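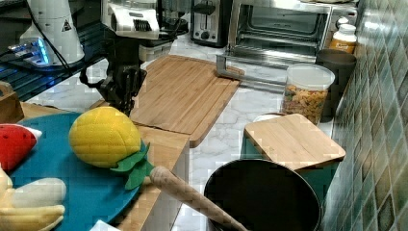

Abb. 1: Versuchsaufbau in der Küchenzeile. Greifer über dem großen Schneidbrett, Plüschobst auf der runden Unterlage.

Projektbericht Ornetico
Greifen weicher Objekte in einer unaufgeräumten Küchenumgebung
Projektkurs Robotik, Berufskolleg Voswood
Betreuung: Mei Van Dusen
Abgabe: 12. Mai 2026

1 Aufgabenstellung

Im Projektkurs sollte ein Roboterarm Gegenstände von einer Unterlage aufnehmen und auf einem Schneidbrett ablegen. Die Vorgängergruppe hatte das mit Holzklötzen auf einem leeren Labortisch gelöst. Für Ornetico wurden zwei Bedingungen geändert: Die Objekte sind weich und unregelmäßig geformt, und die Arbeitsfläche bleibt so voll, wie eine Küche im Betrieb eben ist. Geräte, Dosen und Töpfe werden vor einem Durchlauf nicht weggeräumt.

Als Objekte dienen drei Teile aus Plüsch: Ananas, Banane und eine rote Frucht. Sie geben unter dem Griff nach und rutschen anders als die Klötze. Druckempfindliches echtes Obst war im Pflichtenheft als Erweiterung vorgesehen und wurde nicht mehr bearbeitet.

2 Aufbau

Der Arm arbeitet von oben und greift mit gelenkigen Fingern. Der Ablagebereich ist das große Schneidbrett aus Bambus, der Aufnahmebereich die runde blaugrüne Unterlage vorn links. Zwischen beiden Bereichen verläuft der Weg des Greifers in geringer Höhe, auf der Rückseite begrenzt durch Toaster und Kleinbackofen, rechts durch die geflieste Wand.

Die Steuerung läuft über Fladumov, die im Kurs gepflegte Ablaufsoftware. Sie liest eine Liste von Zielposen ein, prüft sie gegen die hinterlegten Sperrzonen und gibt sie einzeln an den Arm weiter. Die Sperrzonen sind Quader, die in einer Textdatei stehen. Für den Kleinbackofen wurde der Quader so groß gewählt, dass die geöffnete Tür und ein herausragender Rost hineinpassen. Das kostet Platz auf der hinteren Hälfte des Bretts, vereinfacht aber die Datei, da kein Zustand der Tür erfasst werden muss.

Die Kalibrierung erfolgt nach dem Verfahren von Bartoš aus dem Vorjahreskurs: Der Greifer fährt nacheinander sieben Referenzpunkte auf der Arbeitsplatte an, die Abweichung wird von Hand gemessen und eingetragen. Das Verfahren ist langsam und setzt voraus, dass die Platte an den Punkten frei ist. Zwei der Punkte mussten deshalb gegenüber der Vorlage verlegt werden – einer lag unter dem Topf, der andere unter dem Brett.

3 Erkennung der Objekte

Die Segmentierung nach Farbe war bei der gelben Ananas und der roten Frucht unproblematisch. Der Farbton der Unterlage liegt weit genug von beiden entfernt. Schwieriger ist die Banane aus blassgelbem Stoff. Ihre Grenzen verschwimmen in der Maske mit hellem Holz, und die erste Fassung des Filters meldete regelmäßig das Schneidbrett als Banane. Die Suche wurde daraufhin auf den Kreis der Unterlage beschränkt.

Bei der Ananas ist die Lage des Blattschopfs wichtig. Der Filz ist grün und hebt sich von der blaugrünen Unterlage nur schwach ab, sodass zunächst allein der gelbe Körper erkannt wurde. Die Längsachse aus der gelben Fläche reicht für den Griff aus, die Richtung bleibt dabei aber unbestimmt. Für die Ablage mit dem Schopf nach rechts wurde ein zweiter, enger Farbbereich ergänzt.

Die glänzenden Fliesen erzeugten in der Maske zusätzliche Flecken im Grünbereich. Auch hier half die Beschränkung auf den Kreis der Unterlage. Alle Flächen unter 1000 Pixeln werden verworfen.

4 Griffplanung

Für jedes Objekt wird ein Griffpunkt im Schwerpunkt der Maske gesetzt, die Finger schließen quer zur Längsachse. Die Schließweite ist je Objekt fest hinterlegt und wurde durch Ausprobieren bestimmt. Eine Kraftmessung an den Fingern stand nicht zur Verfügung.

Bei der Ananas liegt der Griffpunkt auf der rautenförmigen Steppung. Die Oberfläche bietet den Fingern Halt, gibt jedoch nach, wenn die Finger zu flach ansetzen. Der Anfahrtsweg wurde deshalb senkrecht gelegt. Zu beachten ist außerdem das Holzgerät, das über den Rand des schwarzen Topfes ragt. Es liegt nahe an den Filzblättern und ist lang genug, um beim Anheben berührt zu werden. Eine eigene Sperrzone dafür war nicht sinnvoll, da sich die Lage bei jeder Berührung ändert. Stattdessen hebt der Arm zuerst senkrecht an und schwenkt erst oberhalb der Topfhöhe in Richtung Brett.
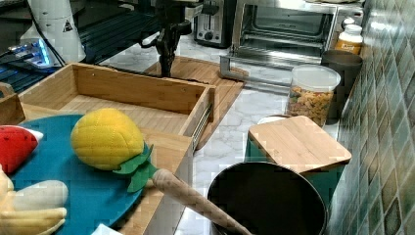 5 Versuchsdurchführung und Ergebnisse

Je Objekt wurden neun Durchläufe gefahren. Ein Durchlauf gilt als gelungen, wenn das Objekt ohne Eingriff aufgenommen und vollständig auf dem Schneidbrett abgelegt wurde. Berührungen mit anderen Gegenständen wurden notiert, führten aber nicht zum Abbruch.

Ananas: 7 von 9 gelungen. Beide Fehlversuche entstanden beim Anheben, der Körper rutschte aus den Fingern.
Rote Frucht: 9 von 9 gelungen.
Banane: 3 von 9 gelungen. Der Griff erfasste meist nur einen Teil des Bündels, das sich dann drehte und am Rand der Unterlage hängen blieb.

Das Ergebnis bei der Banane ist auf die Wahl des Griffpunkts zurückzuführen. Der Schwerpunkt der Maske liegt bei einer gebogenen Form ungünstig. Ein Versuch mit verschobenem Griffpunkt wurde im März begonnen, die Daten sind wegen einer fehlerhaften Kalibrierdatei nicht verwertbar.

6 Probleme im Ablauf

Die Sperrzonen werden von Hand gepflegt. Wird ein Gerät auf der Platte verschoben, stimmt die Datei nicht mehr, und Fladumov gibt keine Warnung aus. Das führte zu einem Kontakt mit der durchsichtigen Dose, ohne Schaden. Seitdem gehört ein Abgleich der Datei mit der Arbeitsfläche zur Startprozedur.

Das Kabel des Arms musste einmal neu verlegt werden, weil es in einer äußeren Stellung auf Zug kam. Die Stellung ist jetzt in der Software begrenzt.

7 Offene Punkte

Griffpunkt der Banane aus der Mittellinie der Maske statt aus dem Schwerpunkt berechnen.
Kalibrierung nach Bartoš auf Punkte umstellen, die auch bei voller Arbeitsfläche erreichbar sind.
Sperrzonen mit Zeitstempel versehen, damit veraltete Einträge beim Start auffallen.
Dokumentation der Schließweiten in das Kurswiki übertragen. Die aktuellen Werte stehen bisher nur im Laborheft der Gruppe.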